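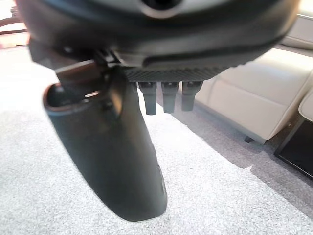

Domcombe open day, quick notes

Got there late, car park full, walked up from the oval. 08/12/2019 and already stinking hot by morning tea. Valentina Insaurralde was doing the sign-in and handed me a sticker with somebody else's name on it. Wore it all day.

The place is a linen and towel workshop, plus a laundry out the back. They hem, wash, fold and pack for motels up and down the coast. Tours of 40 people at a time, too many for the corridor. Couldn't hear much from the back. Moved up.

Sorting room

Favourite bit. Long benches, trolleys, everyone talking over the dryers. Nélida Durán ran this part and she's quick — picks up a cloth, one look, one rub between the fingers, onto a pile. Asked her what she's feeling for. Loops, mostly. If the pile has gone flat it drops to second grade, if the edge has gone it's rags. She let us have a go and I got most of mine wrong.

Colours are kept apart the whole way thru. Whites at one end, then the creams and tans. The tan ones are popular with motels, she said, makeup doesn't show as much.

A tan cloth with a nubby pile, all little tufts, bunched up over a white surface:
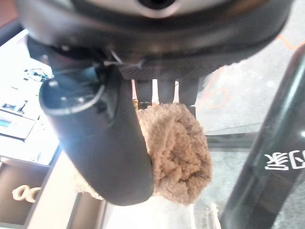 Folding and packing

Javiera Durán (sister, they get asked constantly) on folding. Hand towels in thirds, bath sheets in half then thirds, fold facing out. Face cloths in stacks of 60, tied with tape. She had us racing. My stack leaned.

Packing is just tubs and labels. More than 215 tubs go out in a busy week in July, school holidays. Didn't catch the quiet weeks figure, dryer buzzer went off.

Tea and the shop

Scones, good. Urn tea, not so good. Seconds table by the door, seven bucks a bundle, and I bought two. Estela Benítez on the till, cash only so bring some. Nearest ATM is back down near the oval and it was out of order wehn I tried it.

Wear flat shoes. Would go again, earlier.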